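3.2 Desk surfaces and what stands on them

The survey covered 236 desks and tables in shared study rooms at the Wenddale site. Each surface was recorded after users had left, before any cleaning. We were interested in how much of a top remains open for work once fixed or semi-fixed items are in place, and in how people judge that space when they sit down. Coding was done by Deming Dong and Wanting Dai, who worked separately and then compared their sheets. They disagreed on 38 surfaces, mostly over whether a stand or support should count as an obstruction.

We use "clear" for a top with no loose items in its working area. A frame or stand that rests on the top or hangs over it does not change this label, but it is entered in a second column. Light wood-grain tops were treated as one group whatever their maker.

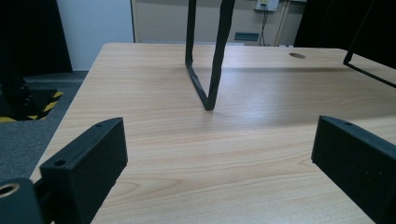 Figure 2. Light wood-grain desk near a beige wall, with a bent black metal loop over the desktop.

Reflected light was a problem for coding. On pale tops such as the one in Figure 2, a bright band can run across the middle of the desk, and small marks in that area are easy to miss. We therefore did not score scratches or stains on any pale surface. Grain direction was noted where it could be made out, as several users in the earlier Tisau interviews said they lined up their papers with it.

Thin black frames gave the coders the most trouble. They take up little of the top itself, yet users in the interviews tended to leave a wide margin next to them. In the final coding, a frame whose lower bar lies along the tabletop was entered as "standing" and the area beyond it was left out of the working area. The table below was coded as clear, with two standing frames.

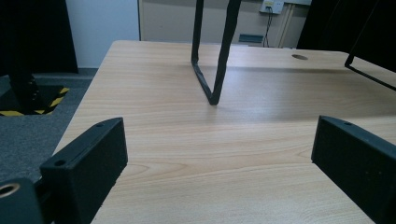
3.3 Seating distance

Chair position was measured from the near edge of the top to the front of the seat. Chairs pushed fully under a table were given a value of zero.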